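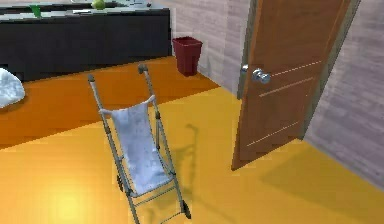
Fabriquer un cherche-étoiles en carton

6 janv. 2019, par l'équipe Kahsay

Rechercher sur le site OK Recherche avancée

Vite fait, une petite heure, séchage compris. Deux disques, une attache parisienne, et on sait quelles constellations sont levées ce soir.

Matériel : carton rigide, colle en bâton, compas, cutter, rapporteur. Plus la carte du ciel nord à imprimer (modèle Naltik, gratuit, version 45° de latitude).

1. Imprimer la carte à 100 %. Pas « ajuster à la page », sinon le masque ne tombe plus en face.

2. Coller sur le carton, découper. Disque de 20 cm. Bien lisser du centre vers le bord, laisser sous un gros livre.

3. Graduer le tour : les douze mois, 30 degrés chacun. On peut tricher un peu sur février, ça ne se verra pas.

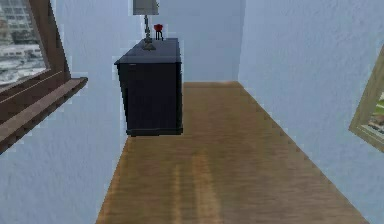

4. Le masque maintenant. Même diamètre, avec la fenêtre ovale pour l'horizon. Cutter neuf, plusieurs passages légers. Les heures se notent sur le bord, dans le sens inverse des mois (erreur classique, on l'a fait deux fois).

5. Percer au centre, pile sur la Polaire ou presque. Attache parisienne, pas trop serrée, faut que ça tourne.

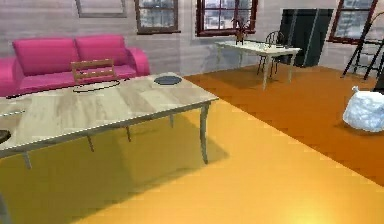
Dernière modification de cette page : octobre

Réglage : mettre l'heure en face de la date. En été enlever une heure à sa montre, en hiver rien... enfin si, une en France métropolitaine pour l'hiver, deux pour l'été. Corrigé suite a vos messages.

Tenir la carte au dessus de la tête, nord vers le nord. L'est et l'ouest paraissent inversés, normal, c'est fait pour être regardé par en dessous.

Lampe rouge obligatoire, sinon vingt minutes de perdues pour les yeux.

À lire aussi
Cadran solaire de poche Ikeo
Repérer Orion sans instrument
Monter le trépied Vundska
Les phases de la Lune avec une balle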